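Birnlow 桌面小件集 数据说明

版本日期：2022年8月26日
维护：Birnlow 项目组
语言：中文标注，附英文类别名

概述

本数据集收录桌面小件及其摆放状态，内容以纸箱、手持细长工具、棋盘、台面织物和零散小物为主。全集共125个布置，800张静态图像，物品条目120项。标注对象为台面上的物品、物品之间的遮挡关系，以及物品与台面图案的对比程度。

子集

Endby：花卉图案台面，共90个布置。底色浅，印有灰色叶片和橙粉色花朵。橙色物件与花朵颜色接近，是本子集的主要难点。
Hajdu：素色台面，收录其余布置。物品种类与 Endby 重合，摆放位置不对应。
两个子集的物品编号统一，布置编号各自独立，合并使用时须保留子集前缀。

目录

items/ 物品条目表
layouts/ 布置记录，每个布置一个文件
images/ 图像，按子集分目录
notes/ 标注员备注，纯文本

字段

item_id：物品编号，跨子集唯一。
layout_id：布置编号，子集内唯一。
name_zh、name_en：物品名称。用途不明的物品只写颜色和外形，例如“粉色物件”“细长工具”。
color_main、color_second：主色与次色。次色可为空。
wrap：外层包覆，取值为无、胶带、薄膜、不确定。
state：纸箱类取“敞口”“闭合”“不可判定”；棋盘类取“有子”“无子”；其他物品留空。
occluded：遮挡程度，取值0至3。0为完全可见，3为仅露出局部。
contact：与该物品接触的其他物品编号，可为多值。

标注规则

1. 每张图像单独标注。同一物品在另一视角下看不清的部分不得补填。
2. 细长工具按单一物品计，包覆层不另立条目。柄部与包覆部分颜色不同的，柄部颜色记入 color_second。
3. 端部有针状或细杆状突出时，在备注中记录颜色和方向，不推断材质。
4. 纸箱盖片可见且未合拢的记“敞口”。箱体倾斜不影响 state 取值。
5. 空棋盘照常标注，state 记“无子”。棋盘朝向以最近的台面边缘为参照。
6. 台面图案不作为物品标注。图案中的花朵若与物品轮廓相接，在 notes/ 中写明相接的一侧。
7. 名称有分歧时取较宽泛的一个。粉色物件在不同视角下曾被分别记为海绵、直尺和节拍器，现统一为“粉色物件”，原始记录保留在 notes/ 中。
8. 物品表面文字无法逐字辨认时，文字字段留空。

质量检查

全部图像由两名标注员独立标注，不一致处由第三人裁定。裁定结果写入布置记录，原始标注不覆盖。分歧集中在 wrap 字段，胶带外若再有透明薄膜，两者不易区分，此类情况允许填“不确定”。occluded 字段的1与2界限较松，用于训练时建议合并。

已知问题

橙色包覆部分在近距离视角下有反光条纹，自动分割常将其切成数段。
Endby 子集花卉图案重复度高，基于特征点的配准可能错位。
近距离图像中台面只占一小部分，不宜用于估计物品尺寸。
布置编号不反映先后顺序，同一布置内的图像也未按时间排列。
棋盘类条目偏少，且多数为空棋盘。

使用范围

适用于小件检测、遮挡判断和复杂背景下的轮廓提取。不适用于材质识别和物品用途分类。再分发时请保留本说明及 notes/ 目录。原始文件存于 Cindidstead 资料库，更正表在10月更新中并入 items/，此前请以 notes/ 中的更正记录为准。

图像（Endby 子集，同一布置）

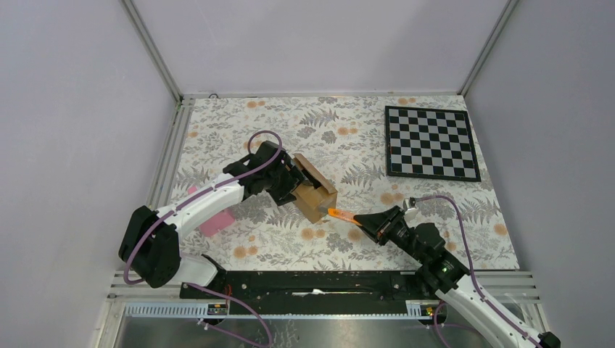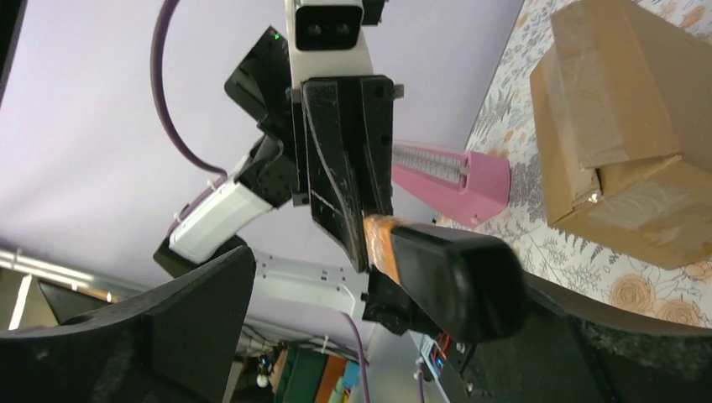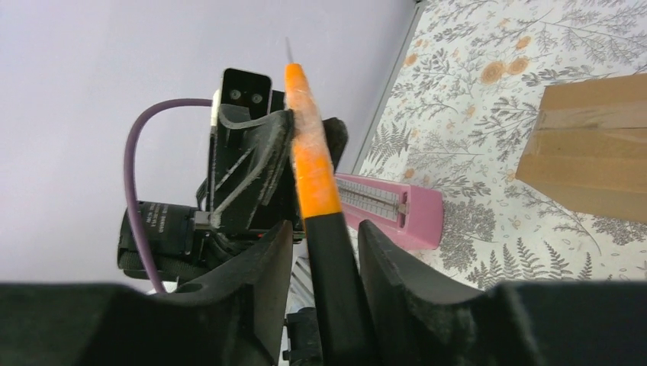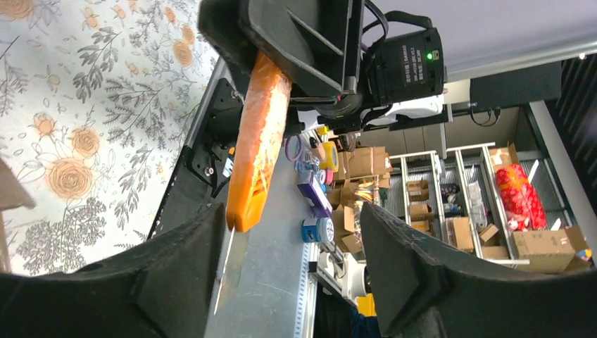
图注：四幅图中均有带橙色部分的细长物件；敞口纸箱与空棋盘见第一幅。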